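## 6. When the bin pull stops halfway (error 2098)

I'm keeping this section separate from the normal start-up steps because you'll probably come here in a hurry, with the robot stuck in the middle of a task and a light blinking at you. Take a breath! Most of the time it's a wrist cable problem, and you can sort it out without calling Brernau.

A little history first. In January our Kadine bin routine started failing. The robot would walk up to the yellow shelving, put a hand on a bin, and then just hang there with 2098 on the tablet. The Jovier manual calls that code "wrist position mismatch," which didn't help me much. What it means in practice is that the wrist thinks it's at one angle and the arm controller thinks it's at another, so everything freezes in place. Freezes *with power on*, by the way, so please read the caution.

> **CAUTION:** A frozen arm is still a live arm. It will hold its grip until the fault clears or the power is cut, and when the fault clears it may finish the move it was making. Keep your hands out from between the shelves until step 3 is done.

### 6.1 Making it safe

1. Press the red stop on the tablet. If the tablet has dropped its connection (mine does this a lot), use the wall button.
2. Wait for the status light to go solid. I give it a slow count of 29, which is one more than the Alemayehu controller needs to park itself, and I've never had a reason to rush it.
3. Switch the arm power to OFF and leave the main power ON. You want the log, and if you kill the main power you lose it.

**Note:** Don't yank the bin free before arm power is off. I did it once and bent a fingertip, and the replacement took forever to show up.

### 6.2 Checking the wrist cables

Each wrist has a thin black cable that leaves the joint and curves back to the forearm. It's supposed to have some slack. Trouble starts when the loop gets big enough to catch on a shelf edge or a bin rim, and the arm that does the reaching is the one I'd look at first. With the right hand at the side of the bin, the loop swings out over the shelf like so:
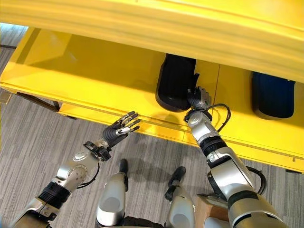 4. Follow the cable with your eyes from the wrist down to the forearm. Look for a flat spot, a shiny rubbed patch or a kink.
5. Push gently on the plug at the wrist end. If it clicks, it wasn't seated, and there's a good chance you've just found your fault.
6. Do the same on the other arm, even if it wasn't touching anything. Both wrists report on the same line, so a bad plug on the left can throw a code that blames the right (this one cost me a whole afternoon).
7. If the jacket is split anywhere, stop. Tag the robot out and order a new cable. No tape, please - tape gets sticky and drags on the sleeve.

### 6.3 Clearing the code and trying again

8. Move anything loose off the floor near the robot's feet and stand back behind the line.
9. Arm power ON. Open **Service > Faults** and clear 2098. If it comes straight back, turn arm power off again and go to 6.4.
10. Run the wrist sweep at low speed. Both wrists should go all the way around to the soft stop and back with no jerking.
11. Try one empty bin. Then a full one. Only then go back to the regular routine.

I also turned our pull speed down to 76 percent after all this, and I've left it there. The routine takes a bit longer, but the arm doesn't whip the cable around when it backs out from under the top shelf.

### 6.4 If it still won't clear

Save the log before anything else. It holds almost 2000 entries and then starts writing over the old ones, so a robot that keeps retrying will happily erase the one line you need. Send the file to Brernau support with the serial number and the software version. Leave arm power off until you hear back.

*Section last revised March 8, 2023*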